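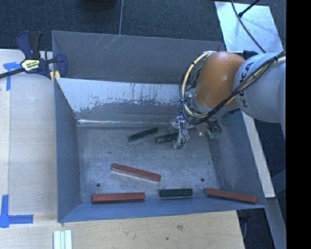
Nollby, 30th December

Is the Vorkik picking kit worth it for small blocks in a metal bin?

Brândușa Voicu

We're a small workshop and we've been offered the Vorkik bin picking kit on trial. It comes as a gripper, a set of thin fingers and a licence for the picking software. We'd be running it on a KUKA arm. The parts are narrow rectangular blocks in two kinds, dark green and a longer reddish-brown, mixed in one grey metal bin. The bin is clamped to a wooden top.

My log for the trial so far is 50 picks with 6 misses. Nearly all the misses were blocks lying close to the front wall. The floor of the bin is bare metal and fairly scuffed, and I don't know if that matters to the software. The seller says the standard fingers are fine and wants a decision before the trial runs out. Has anyone bought this kit and kept it? I'd also like to know if the support is any good, as there are only two of us who would look after it.

Carys Prydderch

We bought it in September and still have it. The gripper is sound. The fingers are the weak point with flat parts near a wall, because one finger has to go down between the block and the metal. If there's no gap it either gives up or lands on top of the block. We changed to the narrow fingers from Stoler, which bolt on without an adaptor, and most of that stopped.

Try these before you decide:

Set the wall clearance in the software yourself. Ours arrived with a figure far too large for a small bin.
Let it grip the longer blocks near one end if the middle is blocked. There's a tick box for this under part settings and it's off to begin with.
Put a matt liner on the floor of the bin. Bright patches and seams in bare metal gave us false edges. Any dull rubber sheet will do, and you'll need to teach the floor height again afterwards.
Check the cables at the wrist with the arm at full reach into each corner. Ours pulled tight in one corner and we had to tie them again with more slack.

Support answered my emails within a day or two. They were good on the software and not much use on the mechanical side. I'd ask for the trial to be extended and do another 50 picks with the liner in, changing nothing else, so you can compare the two.

Vashisht

Not used that one. We got a second-hand gripper and wrote our own program, works ok for us but our parts are bigger. Ask what the licence costs in the second year, it wasn't in our quote when we looked at Vorkik.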